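Vuneo Felt Pads for Furniture and Storage Bins

Self-adhesive wool felt, 3 mm thick, sheet of 100 round pads

Color: natural gray
Item group: Floor and table protection
Sold by: Bolari Home Supply

Product description

The Vuneo felt pad is a small round pad which you stick under chairs, lamps, flower pots, boxes and all other things that stand on a surface you want to keep nice. The felt is pressed from wool and has a strong adhesive on one side. The other side is soft and glides well on wood, stone and lacquered surfaces.

We have carried these pads in our shop for 8 years and they are still the article that our customers order again the most often. In July 2021 we changed to a new adhesive from our supplier Essien. It holds better on plastic, and this was the wish we heard most. The old sheets are sold out, so every order you place now comes with the new adhesive.

Where to use them

Under chairs the pads have the hardest life. A chair is pulled and pushed many times each day, often with a person sitting on it, and the felt collects sand and crumbs. For dining chairs we recommend to check the pads every few weeks and to change them when they feel hard. For cabinets and shelves, which move only when you clean behind them, one set stays good for a very long time.

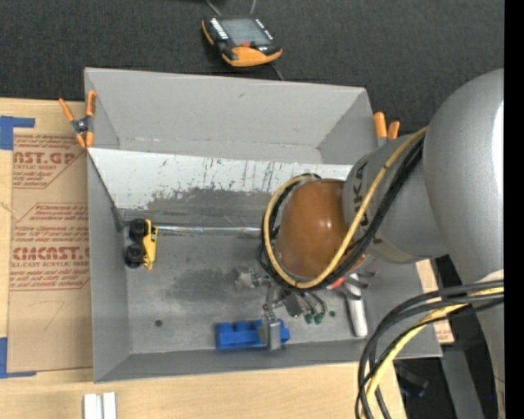
Storage bins are the use that most people forget. A bin seems harmless because it is plastic or light metal, but when it is full and somebody turns it a little to reach the back, the bottom rim rubs on the table. Small grains caught under the rim make fine lines in the finish. A large gray bin on a pale wooden tabletop is a typical case: on such light wood, dark rub marks can be seen quickly, and a long rim needs more than four pads. Put one in each corner and one more in the middle of each long side. The gray of the felt is also not very visible under a gray bin, if this is important for you.

Please do not use the pads on carpet or on other textile floors. They do not slide there and the felt will pull fibers. For carpet we offer the Bukari glider, which has a hard, smooth face.

How to attach the pads

1. Clean the underside of the object with a little rubbing alcohol and let it dry fully. Water and dish soap leave a film.
2. Peel one pad from the sheet. Try to touch the adhesive only at the border.
3. Press the pad with your thumb while you count slowly to 8.
4. Leave the object upside down overnight — the adhesive needs this time to reach its full strength.

On rough or oily wood the pads may not hold well. In this case you can sand the spot lightly before step 1.

To remove an old pad, warm it with a hair dryer and lift it with a plastic card.

Details

Material: pressed wool felt, acrylic adhesive
Thickness: 3 mm
Contents: 100 pads per sheet
Also available: double pack with 200 pads
Care: brush off dust with a dry toothbrush, do not wash

Questions from customers

Can I cut the pads smaller?
Yes, with normal household scissors. Cut before you peel off the paper, otherwise the blades become sticky.

Do they leave color on a white table?
The felt is not dyed. We have not received any report of stains, but please keep the pads dry, as wet wool can mark some oiled woods.

Do you sell them in brown?
Not at this time. Brown felt is planned for August.

Contact

For orders of more than 8 sheets please write to Meifang Song in our sales office. Questions about the material and the adhesive are answered by Lensa Gashaw. You can reach both through the contact form — please include your order number if you already have one.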